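Stop Clearing the Table

My mother kept a bare kitchen table. Everything on it had to be gone before anyone went to bed, and for a long time I did the same in my own house. I have changed my mind, and I think more people should.
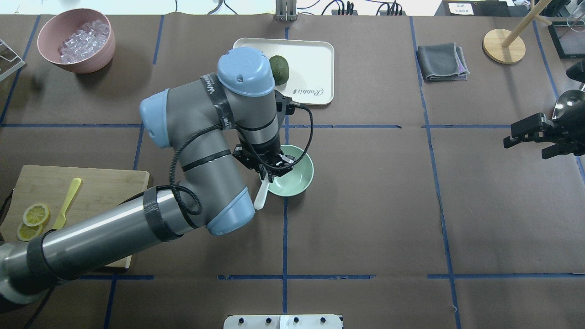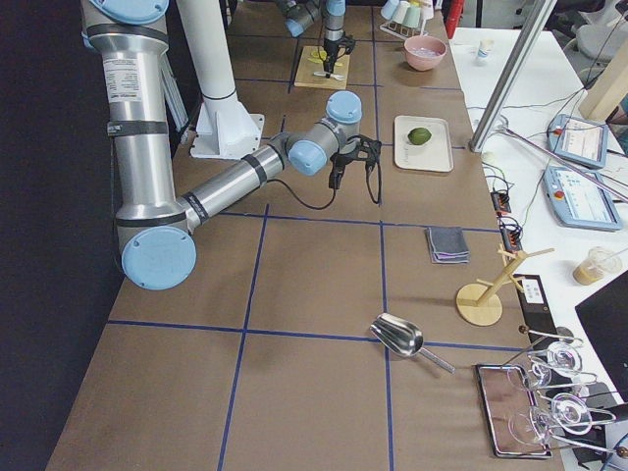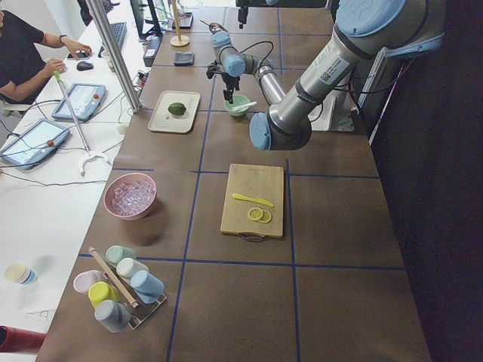
Brown tabletop, blue tape.

The argument for a bare surface is that it looks calm. I accept that. It also means that every job starts with 20 minutes of fetching. If you bake, sew, fix radios or fill out forms, you know what I mean. The tools are in a drawer in another room, the half-finished thing is in a bag, and by the time it is all out again you have to think about supper.

Akosua Abugri, who taught me to bind books, worked at one long table and put nothing away until a job was finished. Glue stayed at the left end and thread at the right. A stranger would have called it a mess. She could reach for any of it without looking up. I once asked her how many books she had bound there and she said more than 500, then went back to folding.

The storage trade has done well out of the opposite idea. A catalog from Tandier came to my door in January with page after page of boxes, and then boxes to hold the boxes. I bought a set from them years ago. I spent 30 dollars and have never been able to say what is in the bottom one.

My neighbor Kwadwo Fiadzo disagrees with me on all of this. He says a table that is always in use is a table where the family stops eating together, and he has a point. In a small apartment there may be only one table, and dinner should win. I would still ask people in that position to keep one corner, or a tray that can be lifted off and set back down as it was. The thing to protect is the unfinished work, in the order you left it.

Schools could do with hearing this too. Children are told to tidy up at the end of every lesson, and a model that needed three afternoons gets one. Let them leave it out. Mark off a part of the room if you have to – a strip of tape on the counter will do – and let the rest of the class walk around it.

My own table has a torn atlas on it at the moment, and a pot of paste with the lid on. It has been that way for most of the month.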